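Vilela 旧衣整理，一月图集

首页　整理笔记　图集　交换架　来信

一月的图集拖到现在才放上来，先跟一直来问的各位说声不好意思。月初衣服来得特别集中，大概是过年前家家都在翻柜子，翻出来的东西一袋接一袋往我们这边送，我每天晚上想着要坐下来写几句，坐下来以后又想着还有一袋没拆，就又站起来了。图片其实早就挑好，文字一直空着，今天下午泡了一壶茶，打算慢慢写完。图集里图不多，话比较多，习惯了我这个毛病的朋友请自便，只想看图的朋友往下拉就行。

还是先给头一回来的人介绍两句。Vilela 是一间整理旧衣的小工作室，在 Rato 巷 19 号，进了院子往里走，2 号门就是。我们收周围人家穿不着的衣服，分拣、洗、补、叠，能穿的上交换架，不能穿的拆成布料，布料也用不上的再打包送走。去年一整年登记下来的衣服是 2318 件，其中动过针线的有 467 件，从缝一粒扣子到整片换里子都算在里面。写下这两个数字的时候我自己也愣了一会儿，平时一件一件过手，没觉得有那么多。

往年的图集喜欢放成品，叠得方方正正的毛衣啦，按颜色挂成一排的衬衫啦，看着是很舒服的。今年想换一换，放一点中间的样子。衣服在变整齐之前总有一段乱的时候，我倒觉得那一段最有意思，什么都还没定，每件东西都等着你去认它。

一、先倒出来

拆袋子我有个坚持了很多年的做法，就是整袋倒在台面上，倒完了再动手。也有朋友喜欢从袋口一件一件往外抽，抽一件叠一件，看着斯文，桌面也干净，可是抽到后来手就慢了，眼睛也懒了，袋底那几件往往是胡乱一卷就算数。倒出来就不一样，一大堆摊在眼前，哪些是厚的，哪些是薄的，哪件大得能当被子盖，心里马上有个谱。

台面最好是浅色的，光滑一点。我以前用过一张深色的桌子，藏青和黑色的衣服往上一放就像掉进了井里，袜子更是找不着。换了白色的台面以后，深色的东西一眼就能看见，浅色的呢，靠边缘的影子也看得清。光滑还有个好处，衣服拉过来推过去都不费劲，也不容易勾丝。针织的东西最怕勾丝，勾一下，半个下午就搭进去了。

倒完以后先别急着叠。我一般会站着看一会儿，喝口水，再伸手从最上面那件开始。最上面那件通常就是袋底那件，也就是那户人家最先塞进去的，多半是早就下定决心不要的了；压在最下面的反而是最后才放进去的，常常是舍不得，犹豫到出门前才塞进来。所以越往下翻，衣服越新，越像样子，偶尔口袋里还会有没来得及拿出来的东西。公交卡、发圈、叠成小方块的收据，我们都收在门口的铁盒里，丢了东西的朋友可以来翻一翻。
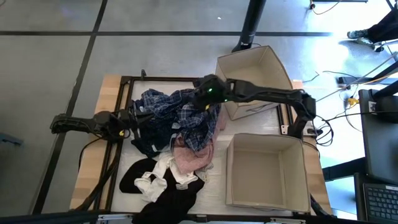
深蓝格子的那件皱皱地铺在衣堆上头，白格清楚的一角垂下来，正好落在粉色的布料上。

说到格子，我得多讲几句，这个话题在我这里是收不住的。格子布大概是旧衣里面最常见的花样了，男女老少都穿，衬衫、睡裤、围巾、桌布，连拆下来做杯垫的都有。格子的好处是耐看，也耐脏，洗得发白了反而更软和。坏处是难叠。素色的衣服叠歪一点看不出来，格子的只要歪一指宽，线条就斜过去了，放在架子上怎么看怎么别扭。可是反过来想，格子自己就带着尺子，横线对横线，竖线对竖线，叠的时候顺着它走，比什么折衣板都准。我教新来的朋友叠衣服，头一件总是给格子的。

补格子布也是一门慢功夫。补丁要想看不出来，就得在同一件衣服上找一块看不见的地方剪，一般是口袋里侧，或者下摆的折边，剪下来以后对着格子慢慢挪，挪到线全接上了才下针。去年有一件格子外套，肘部磨穿了，口袋里侧的布又不够大，我拿着它在灯下翻来覆去看了两个晚上，最后干脆用了一块粉色的绒布，剪成椭圆贴上去，线脚也用粉的，大大方方露在外面。后来那件外套上架没多久就被人拿走了，拿走的人说就是喜欢那两块补丁。从那以后我就不太执着于"看不出来"这件事了。

深蓝配粉，说起来也是从那件外套开始喜欢的。以前我总觉得这两个颜色放一起有点孩子气，后来看多了，觉得深蓝把粉色压得很稳，粉色又让深蓝不那么板着脸。各位家里要是有旧的深色格子衣服，又有一件小得穿不下的粉色上衣，不妨拿出来摆在一起看看，做抱枕套也好，做个抽绳袋也好，都很耐看。

二、分堆

倒好了，看过了，接下来是分堆。分堆的办法各家各样，我试过按颜色分，按季节分，按大人小孩分，试来试去还是按"下一步要做什么"来分最省事。要洗的归要洗的，要补的归要补的，直接能叠的归直接能叠的，拿不准的单放一处。拿不准的那一处要给它留足地方，千万别小气，留小了，人就会为了腾地方草草下决定，把好好的东西分错了去处。

要洗的那堆里还得再看一眼水洗标。旧衣服的水洗标常常洗得一个字也没有，那就靠手摸。羊毛摸上去有一点点扎，捏紧了松开会慢慢弹回来；棉的捏紧了就皱在那里；化纤的凉，滑，松手就平。摸久了闭着眼睛也分得出来。摸不准的一律当羊毛对待，用凉水，用手，平铺着晾，麻烦是麻烦些，总比缩成一件娃娃衣服强。我缩过一件很好的开衫，到现在还放在柜子最上层，提醒自己别图快。

洗衣用的皂液是 Ostlow 那家小铺子自己熬的，没有什么香味，泡沫也少，头一次用的人总怀疑没洗干净，会忍不住再倒一勺。真的不用再倒。倒多了漂不净，布晾干以后发硬，叠的时候沙沙响。我习惯先用小碗兑温水化开，再往盆里倒，这样不会有一团浓的粘在哪件衣服的领子上。

分堆的时候人会有点走神，这也是我喜欢这道工序的缘故。手在动，脑子可以想别的。屋里要是有人一起做，就会聊起天来，聊这件像谁小时候穿过的，那件的扣子像外婆铁盒里的，聊着聊着一堆就见底了。要是没有人聊，就听听外面院子里的动静，有小孩跑过去，有人在收被子拍被子，拍得很响。冬天的下午四点钟光线已经斜了，照在叠好的棉布上是很好看的，我每年都想把那个光拍下来，每年都拍得不像。

三、写纸条

分堆做完，该写纸条了。用纸条这个办法是好几年前定下来的，当时吃过亏：一堆衣服分得清清楚楚，吃过晚饭回来再看，全忘了哪堆是哪堆，只好从头再分一遍，气得我连茶都没喝。后来就规定了，堆一分好，马上在旁边放一张纸条，写上几个字。字越少越好，"补""凉水""问一下"，认得出来就行。最绝的一次我写了个"唉"，第二天自己看了半天，才想起来是那件拉链坏在最底下的羽绒服。

纸用白的，裁成手掌大小，厚一点的站得住，也不容易被袖子带走。笔要用写得黑的，铅笔不行，蹭两下就没了；也别用会洇的水笔，浅色衣服碰上一点就是一个蓝点子，洗也洗不掉，最后那件只能归到拆布料的那堆去。我现在用的是一支 Prilex 的细头笔，黑色，写完稍微等一等再放下去就没事。笔用绳子拴在台面边上，绳子长短刚好够写字，不够让人顺手带走，这也是吃过亏以后想出来的办法，笔的去向是个永远的谜。

纸条放的位置也有讲究。放在堆上面，翻动的时候会滑下去；夹在中间，等于没写；别在衣服上要用针，针是有数的东西，少一根就要满地找，我不赞成。最好就平平地放在布料前面，人一走过来先看见字，再看见衣服。遇到很软很滑的料子，堆自己会慢慢塌下来往前走，那就把纸条再往外挪一点，让它露着。
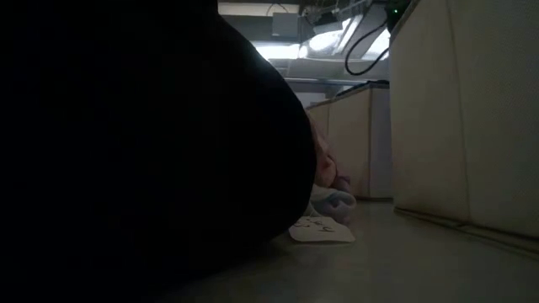 浅蓝色的料子我总会多留一会儿再决定去处，这个颜色太好搭了，拆了可惜。旧的浅蓝衣服常见的毛病是领口和袖口发黄，别的地方都还清清爽爽。发黄的地方用小苏打调成糊，抹上去放一个晚上，第二天照常洗，多半能退掉大半。退不掉的话就把领子拆下来翻个面再缝回去，里面那一面没见过太阳，颜色还是新的。翻领子听起来吓人，做起来无非是拆一条线再缝一条线，拆的时候耐心一点，别把领座的布挑毛了，针眼都还在原处，照着走就行。

翻过领子的衬衫穿起来有种特别的安心，好像它又替你省下了好几年。我自己有一件，翻过一回，后来袖口也换了，扣子早就不是原来的扣子了，可是每次洗完挂起来，还是觉得它是同一件。有位常来的邻居跟我说，她家里大人过去就是这么过日子的，领子翻完翻袖口，袖口翻完改成小孩的，小孩穿不下了做鞋垫，她小时候嫌弃得不得了，如今自己倒来我们这里学着翻了。

纸条写好以后，也别忘了收。堆清掉了，纸条就跟着进旧纸盒，不要留在台面上，不然下一袋倒出来，"凉水"两个字还在那里，后来的人就老老实实把一堆牛仔裤全用凉水手洗了。真有过这样的事，洗的人手都红了，我过意不去，请他喝了两碗姜汤。

四、叠

好，终于说到叠了。来信里问得最多的也是叠，问怎么才能叠得跟店里一样。我每次都回答得很啰唆，索性在这里写全，以后就可以偷懒让大家来看这一页。

叠之前先抖。抓住肩膀两边，往下甩一甩，袖子自己就顺了，里面窝着的褶子也松开了。抖过的衣服铺到台面上，用手掌从中间往两边抹，别从一头推到另一头，推着推着布就往前跑，褶子全赶到领口去了。抹平了再折袖子。长袖先往里折，袖口对着下摆的方向垂下来，和衣身的边平行，别让它横在中间鼓出一道。然后两边往中间收，收到差不多领子的宽度，再从下往上折。薄的折三折，厚的对折就好，厚衣服折多了中间会鼓成个馒头，叠在架子上总往下滑。

毛衣不要挂，一挂肩膀就长出两个角来，这句话我每年都要说一遍。毛衣也不要压在最底下，要让它喘气。针织的帽衫，帽子先平平地折到背后，再当普通上衣叠。裤子先对齐裤缝，裤裆多出来的那个尖往里折一下，整条就成了长方形，后面怎么折都顺当。裙子最没规矩，尤其是斜裁的，我的办法是先把它折成一个大概的长方形，多出来的角一律往里塞，外表看着端正就行，里面什么样不必追究。

小孩的衣服我喜欢卷，卷好了立着放，在抽屉里像一排小卷心菜，找起来很快，小孩自己也会拿会放。袜子呢，请不要把袜口翻过来包成一个球，包久了袜口就松了，两只叠在一起对折就很好。落单的袜子我们有一个专门的篮子，每到月底翻一次，总能凑出几双来，凑不出的就套在手上擦窗台，再合适不过了。

叠到后来人会累，腰会酸，台面的高度这时候就显出要紧了。站着叠的台面应该在手肘往下一点的地方，太低了弯腰，太高了耸肩。家里要是用餐桌叠，餐桌一般偏低，可以垫上几本厚书，上面再搁一块板子，板子要放稳当。坐着叠也行，只是坐着的时候人容易把衣服放在腿上叠，叠出来总带着腿的弧度，您试试就知道了。

五、上架，还有一些零碎的话

叠好的衣服当天就上架，我不喜欢让它们在台面上过夜。交换架在进门右手边，从上到下按厚薄放，厚的在下面，薄的在上面，小孩的单独一格，放得低一些，让他们自己够得着。拿衣服的朋友拿一件看一件都没有关系，翻乱了我们会再叠，只是请不要从最下面硬抽，一抽整摞都歪，后来的人看着歪的就不太想拿了。

有朋友来信问，旧衣服送来以前要不要先洗好叠好。洗是请一定洗一下的，哪怕已经收在柜子里很久、当年收进去的时候就是干净的，也请再过一遍水，放久了布里会有柜子的味道。叠就随意了，我们反正要倒出来重看。倒是扣子，如果掉下来的那粒还在，请用小袋子装着别在衣服上，或者放进口袋里告诉我们一声，找一粒一样的扣子有时候比补一个洞还难。

还有朋友问我们收不收内衣、泳衣、枕头和单只的手套。内衣和泳衣不收，枕头不收，单只的手套收，而且很欢迎，剪开来是现成的小块绒布，补肘部补膝盖都好用。窗帘也收，窗帘的布又大又结实，做围裙、做购物袋，一幅窗帘能做好些，轻薄的纱帘我们拿来包毛衣防灰。

二月打算做一回改裤脚，想来学的朋友把自己的裤子带上，带一双平时穿的鞋，裤脚的长短要穿着鞋量才作数。针线、划粉、熨斗我们这边都有，熨斗有点老了，水箱会滴，请往裤子反面熨。院子里的地砖冬天滑，从 Rato 巷拐进来的时候请慢慢走，门口那块棕垫多踩两下再进来。

茶也喝完了，壶里只剩叶子。台子那边还有一袋没有拆，是傍晚送来的，摸着像是厚东西，我去倒出来看看。

上一篇：十二月图集
下一篇：改裤脚那天要带的东西

Vilela 旧衣整理，Rato 巷 19 号院内 2 号门，下午开门，天黑前收衣服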